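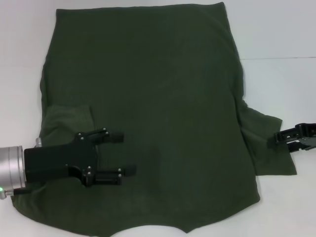 ## The last counter in Flallton

Eight in the morning, line already out the door. Three people with returns, one guy with a kayak paddle wrapped in a bath towel, a woman who wants to know if she can get a notary before her bus. She can. Diane Turcotte puts down the tape gun, wipes her hands, finds the stamp.

This is Lavoie Pack & Mail, between the dry cleaner and what used to be a bank. Packing up front, copies on the left, mailboxes down a hallway at the back. 237 of them, brass doors, most from the original fit-out. Nearly all rented. There's a waiting list for the big ones.

Which is odd, if you think about it. Who still wants a mailbox?

Plenty of people. Home bakers who don't want customers turning up at the house. Truckers. A couple that moved here from Skostside and spent a winter in a camper. Folks on the Flanisthorpe road, where the carrier quit going up past the bridge and packages sat in the rain. Divorces, Turcotte says. A lot of divorces.

Box 713 is the one everybody asks about. There is no box 700, or 600 either. The first owner bought a used bank of doors from a hotel and never changed the numbers, so the hallway goes 1 to 229 and then jumps. Delivery drivers call the store from the parking lot, convinced they've got the wrong town.

## December

She won't talk about December at first. Then she does, for twenty minutes, while packing a lamp.

Double boxing, mostly. People bring a vase in a shoebox with one sheet of newspaper and want it in Oregon by the weekend. She has a speech. Two inches of fill on every side, nothing touching the wall, shake it and listen. If it talks, open it back up. Last season the store sent out 3000 parcels and the back room got so full that she sorted mail standing in the restroom doorway.

Claims? A few. A clock. A ham, which was late, not broken, and that was worse.

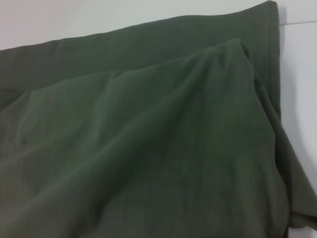 Renting a box here beats the post office for one reason, according to Marcel: somebody signs for things. He gets machine parts, heavy ones, and he says he lost two days' work every time a driver left a slip on his door. Now he gets a text, comes by at lunch, and it's on the shelf with his name on it. He'd pay more, he said, then asked me not to print that.

Sorry Marcel.

## The money part

Boxes pay the rent. Shipping pays the wages, some months. Copies pay for teh copier. Turcotte has all this on a yellow pad under the register and will show it to anyone who asks, including, one afternoon, a man who only came in for stamps.

A chain offered to buy the place two years back. She took the meeting, took the free pen, went back to work. Still has the pen. Doesn't write great.

What she wants now is lockers out front, the kind you open with a code, so the night shift can pick up after six. The landlord is thinking it over. He's been thinking it over since before the sidewalk got redone.

By noon the line is gone. The kayak paddle is in a tube, the tube is on the cart, and the woman made her bus. Turcotte eats half a sandwich over the scale, which reads four ounces, and then the phone starts up agian. A driver, in the parking lot, looking for 713.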